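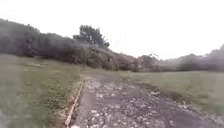

I have started to walk to work. It is not a big decision when you see it written down, but it took me most of the autumn to make it, so I want to write something about it before I forget how it began.

For the people who don't know me: I live in Zullier, on the upper side, and I work in the office of Engelhardt, a firm that sells and repairs sewing machines and also the bigger machines for upholstery. My part is the orders and the letters. I have been there for four years. In all this time I went by bus, the number 16, which stops near my door and then takes a long turn through Trumden before it arrives. The bus is warm and I could read on it. I read a great many books on the number 16, and I have nothing bad to say about it except the timetable.

In September the timetable changed. The bus I always took now leaves earlier, and the next one brings me to the office too late. So I had to choose between arriving very early and sitting in front of a closed door, or asking for different hours. I did the first for some weeks. There is a bakery that opens early, and I became a person who eats two breakfasts. Then on a Tuesday the bus didn't come at all, and I was angry, and I walked.

It took me less than one hour. I was surprised and a little ashamed, because I had always told people that I live far from my work. I had said it so often that I believed it. When I looked later at the map I understood that the bus makes almost a circle, and that on foot you can go across the middle of it.

Since then I walk in the morning on every day when it doesn't rain heavily, and I still take the bus home. I tried walking home also, but in the evening I am tired and hungry and I don't look at anything. The morning is better. My head is still empty then.

**About shoes**

I want to say something about shoes because it was my first mistake. I thought that for walking one needs walking boots, and I bought a pair of very stiff ones. The lady in the shop told me they would become softer. Maybe they will do it for my grandchildren. After one week I had a blister on each heel, and I went back to my old brown shoes with the rubber sole, which I had already put in the bag for the charity shop. I had them resoled. The repair cost less than a quarter of the boots.

I keep a second pair at the office, under my desk, and change when I arrive. In the first days I felt like a child at school with the slippers in the cupboard. My colleagues made some remarks about it, friendly ones, and now they have stopped.

Socks are also important, more than I knew. I have nothing clever to say about them, only buy wool ones and not too thin.

**About language**

Some readers found this blog because of my posts about learning English, and they will maybe ask what walking has to do with it. For me quite a lot. I have decided that in the morning I think in English only. It sounds easy but it isn't. I can think in English about work, because I write English letters all day to our customers abroad, but when I try to think about my mother, or about what I want to cook, after two sentences I am again in my own language and I didn't notice the border.

So I made a rule. When I notice that I have slipped, I must say the last thought again in English, aloud if I am alone. Often I discover that I miss a very simple word. I know "invoice" and "delivery note" and "warranty", but I didn't know what to call the small piece of metal at the end of a shoelace, or the sound that dry leaves make, or the thing in the middle of an apple. (I know them now: aglet, rustle, core. The first one I will probably never need again, and English people tell me that they don't know it either.)

I have a notebook in my coat and I write the missing words in it, in my own language, and look them up at lunch. I filled the first notebook in November. When I counted for this post there were 246 words in it, and when I tested myself I could remember a bit more than half. I think this is not bad. From lists in books I remember almost nothing.

What I like is that these are words I really wanted to say. With a textbook somebody else decides that this week I need the words for the airport.

There is one more thing I noticed. In English I am kinder in my thoughts. If somebody annoyed me at work, I can complain about it very well in my own language, I have all the tools for it. In English my complaint is short and rather polite, and then it is finished. I don't know if this will stay when my English gets better. I hope so, but I have doubts.

**About breakfast, again**

The bakery deserves a few lines. It is called Cesau and it has only four tables, of which one is always occupied by newspapers. When I came in the weeks of the early bus, I ordered coffee and a roll with butter, sat by the radiator and waited until it was time. Now that I walk I have no time to wait there, and I was a bit sad about it. So I made a different arrangement with myself. I eat nothing at home, only a glass of water, and at Cesau I buy the roll and eat it on the last part of the way. It is still warm if I am lucky. The butter is in a little paper and I can't spread it while walking, so I bite it like cheese. I would not do this in front of my family.

In December they have a bread with pears and nuts. It is heavy like a stone and one slice is enough until the afternoon. I bought a whole one to send to my sister and then I ate it, slowly, over the whole week. I will buy another.

**What I don't like**

I don't want to write one of those posts where everything is wonderful. It is often dark when I leave. I bought a small lamp with a clip, and it helps, but I feel silly with it, and also it makes everything outside of the light darker. I am never really afraid but I am also not completely relaxed, and I walk faster in the dark pieces without deciding it.

The bag is also a problem. On the bus I could carry what I wanted. Now I feel every object. I took out the umbrella (too heavy, I have a hood), the second book, the box of tablets that were out of date, and a large number of keys of which I could explain only three. I would like to know for which doors the others are. They are in a bowl now and I look at them sometimes.

And I miss the reading. It was two hours of reading every day, there and back, and now I have half. I tried to listen to a book with earphones while walking, and for some people this must be very nice, but I lost the thread all the time. A voice in the ear is also in conflict with my rule about thinking in English, because then the voice is thinking and not me. So I gave it up – I read in the evening on the way home, and a bit more on Sundays.

Then there is the question of arriving. When you walk fast in a winter coat you arrive warm, to say it politely. I keep a clean shirt in the drawer with the shoes. My desk is slowly becoming a wardrobe.

**Some small results**

People ask if I have lost weight. I don't know, I have no scales. With two rolls some mornings I don't believe it. But I sleep better, that is sure, and I don't wake up at three o'clock any more with the orders of the day in my head. My knee, which hurt on stairs since last winter, hurts now less, although I was afraid of the opposite.

I also save the morning ticket. I wanted to put this money in a jar, and for some days I did, and then I never had coins. It probably goes to the pear bread.

My manager asked me last week if I still wanted to change my hours, because it would be possible from the new year. I could start later and take the later bus. In September I would have said yes before the end of the question. I told her that I would think about it, and I thought about it the next morning, in English, and I needed the word for when you have got what you wanted but too late for wanting it. I haven't found it. If somebody knows it, please write it in the comments.

I will probably say no to her. But I have asked to wait with the answer until the first real snow, because I know myself, and I know also the hill at the end.

Next time I will write about the phrasal verbs with "put", as I promised already twice.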